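Has anyone used the Grorkov two-arm bench kit for handling crockery?
Asked in: Workshop automation, small kits and services

Hello everyone, and sorry in advance for the length of this, I do tend to go on. I look after the fitting-out side of a small chain of tea rooms and we have been toying for a while with the idea of a robot bench for the back room, to move cups and mugs from the wash side to the shelf side. We are not trying to replace anybody. It is a dull job that people get put on when they are new, and it is the job where most of the breakages happen.

A supplier called Moya has offered us what they call the Grorkov package, made up of two arms on a bench, the software, two days of setting up, and then a support plan called Akov that you pay for by the year. The arms are leased and the bench is yours to keep. They have quoted 2170 for the setting up and 700 a year for Akov after that, and I am told the lease is worked out separately depending on how long you take it for. I have asked three times for a straight figure on the lease and have had three very pleasant phone calls instead.

I went to see one at work and I came away liking it more than I thought I would, but with a list of worries as long as my arm (no joke intended). The mugs were ordinary ones, different colours and with the handles facing all ways, and I was glad of that, as ours are never lined up neatly either. The dark mug at the back had what looked like coffee in it, and I did wonder how many of ours would come back from the tables in that state.
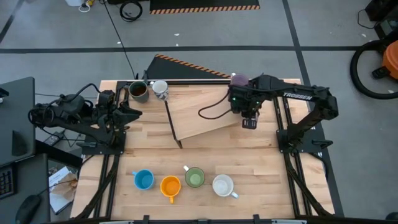
Aaliyah MacPherson thinks I am asking about the wrong part of it altogether, and that the arms will be fine whichever firm I go with. It is the support plan she would want to read line by line, she says, and she would not sign a thing until she knew who comes out when a gripper stops closing properly on a busy morning, and how soon.

Well, I have now read it line by line, with a pot of tea and a pencil, and I am still none the wiser on a few points:

Does the Akov plan cover the gripper fingers, or are those counted as wear and tear?

If we change our mugs (we do, most years, usually in November before the Christmas menu) do we have to pay for the setting up again?

How much floor do you really need? Our back room is not large, and I noticed that a good deal of kit ends up round the bench as well as on it.

I would be so grateful to hear from anybody who has lived with one of these for a while. Moya have been lovely, but they are selling it.

Posted by teatray_marian, 4/30/20

hobbs_fitter

We had the Grorkov bench for a year in a pottery shop, packing side. Short version, it is good and slow. If you are expecting it to keep up with a person who has done the job for a month you will be let down. If you want it to plod along through the afternoon while everyone does something else, it does that well enough.

Fingers: not covered on ours. We went through two pairs. They are not dear, and you can change them yourself with a hex key once you have been shown how. Ask for a spare pair to be put in with the setting up and get it written on the order.

New mugs: it depends how different they are. A new colour made no odds to us. A new handle shape did, and a very thin handle was a nuisance from start to finish. We were shown how to teach it a new piece ourselves, which took 12 goes by hand before it behaved, and after that we didn't call anyone out.

One thing I would say about floor space is to think upwards and outwards too. The arm that does the lifting swings through a lot more air than you expect, and the little camera on the wrist sees a great deal besides the job. Ours had a view of half the building at times, ceiling and all. Choose a spot where you can keep people from wandering in close, and tape a line on the floor if you have to. 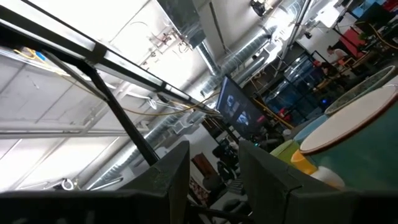 View past the gripper fingers, with ducting overhead and the monitor beyond.

If you can get Moya to let you have it on a month's trial, do. They wouldn't for us at first and then they did, so it is worth asking twice.

sue_at_the_mill

no idea about that one sorry but my brother in law looked at a Gulau for his cafe and it was dearer. he got a second hand dishwasher instead and is very happy with it

pendle_ray

Hello Marian, what a nice clear post, and I hope you don't mind me adding to what Hobbs has said, most of which I agree with.

We are into our second lease with them, so I can help a little with the money. Ours came to 1000 a quarter for the pair of arms on the longer term. Yours may well be different, as they do seem to price according to how far the engineer has to drive, but at least you will have something to hold up against their figure when they finally give you one. Do ask what happens at the end of the term. We had to pay for the arms to be collected and it was a surprise to all of us.

On call-outs, I think your friend is quite right to fuss. The Akov plan promises that somebody will answer the phone the same day, and in fairness they always have, and they have been kind and patient with me, and I am not a technical man! But a promise to answer the phone isn't a promise to send a van. Twice we were talked through the fix, and once we waited most of a week for a visit. So keep your old way of doing things going alongside it for the first few months, even if it feels like paying twice over.

For the floor, measure the bench and then add room to walk right round it with a tray in your hands. Leave a place for the computer as well, with its keyboard and mouse, near enough that whoever is minding it can see the arms without getting up. We put ours on the wrong side of a pillar and had to move the lot.

Do come back and tell us what you decide. And if they offer you the blue padded mat as an extra, you can get the same thing from any catering supplier for a good deal less.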